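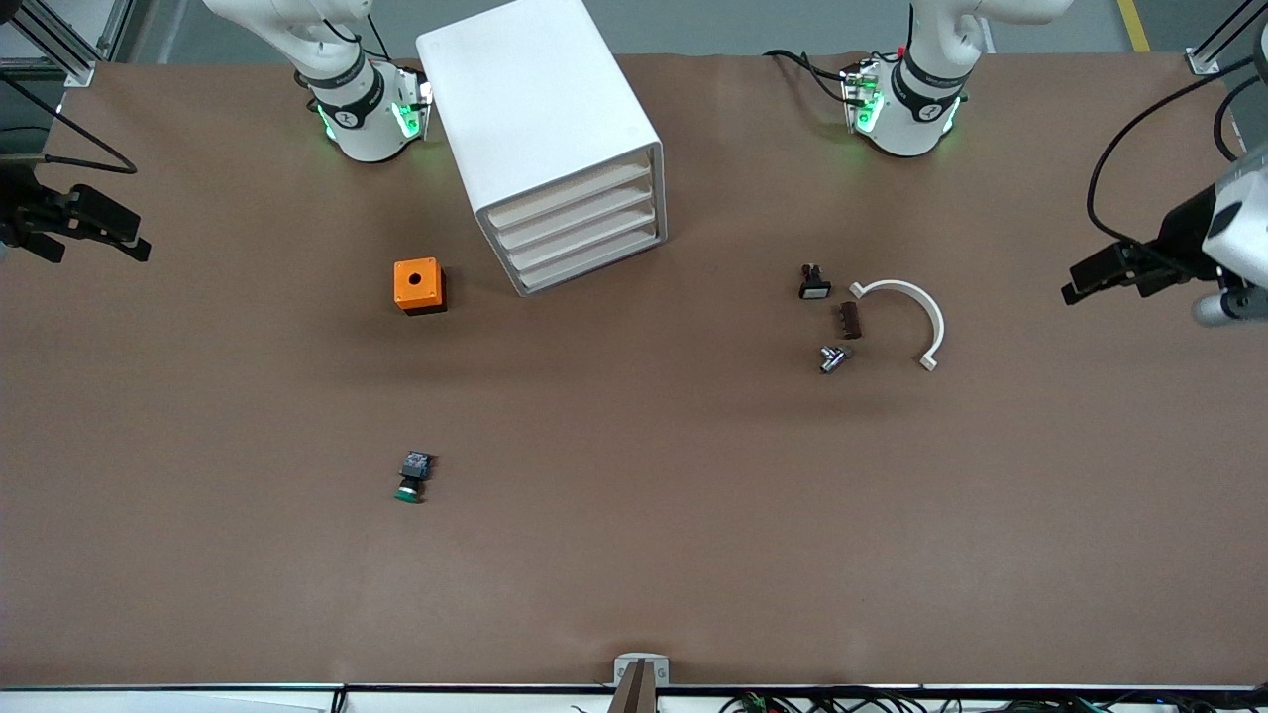 Gestionnaire des achats et des approvisionnements (H/F) – Plirnden

Ivlow recrute pour son site de Plirnden un ou une gestionnaire des achats et des approvisionnements, en CDI à temps plein. Le poste est à pourvoir en septembre.

L'entreprise

Ivlow distribue des fournitures techniques aux ateliers de maintenance et aux collectivités de la région. Le catalogue compte 900 références permanentes, réparties entre la visserie, la connectique et les raccords. Le service achats est dirigé par Duyên Vi et travaille dans les mêmes bureaux que l'administration des ventes. L'entrepôt se trouve au rez-de-chaussée.

Vos missions

Vous prenez en charge un portefeuille de 353 références et vous en suivez la disponibilité. À ce titre :
Vous passez les commandes auprès des fournisseurs et contrôlez les accusés de réception.
Vous relancez les fournisseurs en cas de retard et informez l'administration des ventes des nouvelles dates.
Vous mettez à jour les prix, les délais et les quantités minimales dans Biduvero, notre logiciel de gestion.
Vous traitez les litiges de facturation et les retours avec la comptabilité.
Vous participez à l'inventaire annuel, en mai.

La négociation des contrats-cadres reste du ressort de la responsable du service. Vous préparez les éléments chiffrés dont elle a besoin – volumes, historiques de prix, taux de service – et vous assistez à une partie des rendez-vous.

Profil recherché

Bac+2 en gestion, achats ou logistique, ou expérience équivalente. Une première expérience dans un service achats ou approvisionnement est demandée. Vous êtes à l'aise avec un tableur (recherches, tableaux croisés) et vous lisez un plan coté simple. Une partie des fournisseurs est à l'étranger : un anglais écrit correct est nécessaire, l'oral sert plus rarement. La connaissance de Biduvero n'est pas exigée, une formation interne de cinq jours est prévue à l'arrivée.

Conditions

35 heures par semaine, horaires variables avec présence obligatoire de 9 h 30 à 16 h. Télétravail possible un jour par semaine après la période d'essai. Rémunération selon expérience, sur treize mois. Titres-restaurant, mutuelle, remboursement de l'abonnement de transport jusqu'à 100 %. L'arrêt de bus Kuo est devant l'entrée du site. Stationnement vélo couvert.

Candidature

Envoyez un CV et quelques lignes de présentation à Rafail Galanis, service du personnel, au moyen du formulaire de la rubrique Recrutement, en précisant l'intitulé du poste et votre date de disponibilité. Les candidatures sont lues au fur et à mesure. Le recrutement comprend un échange téléphonique puis un entretien sur place avec Duyên Vi, suivi d'un court exercice sur tableur. Une réponse est adressée à chaque personne, y compris en cas de refus.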